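Support > Floor Heating > Electric Mats > Frequently Asked Questions

Tetside Electric Floor Heating: Installation and Use

Which floors can the mat go under?
Ceramic tile, porcelain and natural stone. Vinyl and carpet need the low-output version with a separate limiter.

How do I plan the layout?
Measure the free floor area and leave out anything fixed, such as a bathtub or a vanity. The mesh may be cut to turn a row. The heating wire itself must never be cut or shortened.

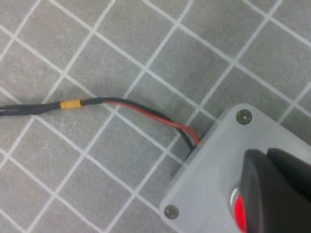

How soon can the floor be heated after tiling?
Follow the cure time printed on the adhesive and grout bags. Drying the mortar with the mat causes hairline cracks. Grout color has no effect on output, though bright white lines between gray tiles, laid on a diagonal, will show a crack or a stain sooner than a matching gray would. Seal pale grout before regular use.

What resistance should I read?
Compare the reading with the value on the mat label. Test before unrolling, after fixing and again after tiling, and write all three on the warranty card. A reading outside the tolerance on the card means the wire is damaged – stop and call support.

Can two mats share one thermostat?
Yes, in parallel, up to a total of 2000 watts. Larger loads need a contactor. Never wire mats in series.
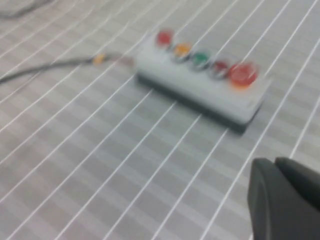 Where should the thermostat be mounted?
On an inside wall, clear of direct sun and drafts. Bathroom installations must follow local code on distance from water. The housing color makes no difference to the sensor, and a two-tone box with a light lid over a dark base is as suitable as a plain one. Leave room to open the cover.

What does error 23 mean?
The floor sensor is open or disconnected. Switch off the breaker before checking the terminals.

Comments

Fosel: Does the sensor need its own conduit? The manual for kit 306 skips this.

Skimeck: Yes, run it in conduit so it can be replaced later. Plug the end so mortar stays out.

Peng: Error 23 here after a power cut. Tightened the sensor terminals with the breaker off and it cleared.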